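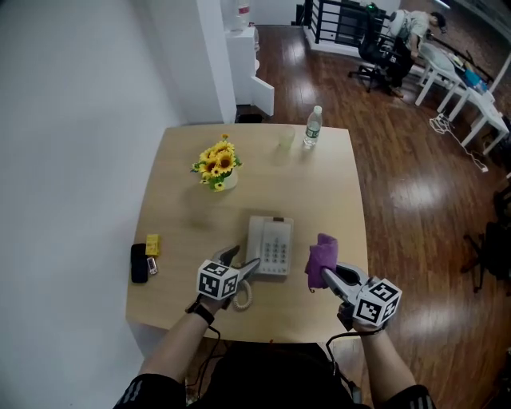

Keeping a landline in 2019

20 Apr 2019

When we moved to Soltanstead in March, the man from the phone company asked me two times if I was sure. Yes, I said, I want the internet and I also want a normal telephone. He wrote it down slowly, as if I had asked for a horse.

I grew up in a flat where the telephone lived in the corridor, on a small shelf made only for this purpose. There was a stool beside it, quite uncomfortable, and I believe my mother chose it so that our calls would be short. Everybody in the flat could hear everything. If I wanted to say something private to a friend I had to pull the cord under the bathroom door, and then my father would knock and ask if I was sick.

In my language we have one verb for calling somebody on the telephone and another one for calling somebody across a field. When I came here I used "to call" for everything and it felt too thin. Then I learned "to ring", and I liked it immediately. I still say "I will ring you" and my colleagues smile a little, because most of them now say "I'll message you". A message is practical. I send many of them. But when I read a message from my sister I hear my own voice reading it, and when she rings me I hear hers, and she is tired, or she has a cold, or she is eating something while she talks.

The landline costs us 19 dollars a month. My husband thinks it is a waste and he has told me so in a friendly way. His argument is that both of us have mobiles, that the mobiles are always in our pockets, and that the only people who use the home number are my mother, my aunt and a recorded voice that wants to sell us solar panels. All of this is correct. My mother, however, does not trust mobile numbers. She thinks they are for emergencies and for young people. If she rings my mobile, she starts by apologising. If she rings the house, she simply begins in the middle of a story, and I have to guess which neighbour it is about.

There is also the matter of the house itself. It is down in a dip behind the Fevden road and the mobile signal comes and goes with the weather. In the kitchen there is one good place, next to the window, and for the first week we stood there in turns like people waiting for a bus. The landline worked from the first evening. I should say that I do not understand how it works now, as the technician explained it goes through the same box as the internet, so if the power goes out, the telephone goes out too. In the old flat the telephone worked even in a blackout. I remember my mother sitting in the dark and talking to my aunt about how dark it was.

I have tried to make a few rules for myself, and I will write them here in case somebody has the same problem with evenings that I had.

After six I leave the mobile in a drawer in the hall. The people who need me have the home number. At the beginning I gave it to five persons, and I wrote it for them on paper. One of them lost the paper and sent me a message to ask for it again, which I found the next morning in the drawer.

I sit down when I talk. This sounds like nothing, but with the mobile I walk, I wipe the bench, I open the fridge and look inside, I put clothes in the machine. My aunt told me once that talking with me was like talking with a person on a train. Now I have a chair with a cushion, and a notepad, and I draw small boxes and leaves while she talks about her knees.

I do not look up things during the call. If we cannot remember the name of the bakery on the corner of our old street, then we cannot remember it. Last week we spent a very long time on this question. My mother was sure it was Noltetti, and I was sure that Noltetti was the shoe repair and the bakery had no name at all, only a picture of a loaf. We did not solve it. She rang again two days later with new evidence from a neighbour.

I also learned the numbers again. As a child I knew perhaps twenty numbers without thinking, and before this year I knew only my own. The last four digits of my mother's number are 2842, and my finger remembers them as a shape, down and up and across. I think this is a nice way to remember a person.

Not everything about it is pleasant. The solar panel voice rings at dinner. I miss calls when I am in the garden and I have no idea who it was. The first time this happened I was quite nervous all afternoon, thinking of hospitals, and in the evening I learned that it was the library at Oshima Street telling me that my book had arrived. They had left no message. They rang again the next day, with patience, and the lady there told me she likes it when a home number is on the card.

My husband has started to answer it too. He says his name when he picks it up, very formal, the way his grandfather did. Yesterday he talked to my mother for a long while, although they share only a small number of words, mostly food and weather. I asked him what she wanted. He said he believed it was raining there, and that somebody had made dumplings, or was going to make them.

We pay for it until next March, then we will discuss it again.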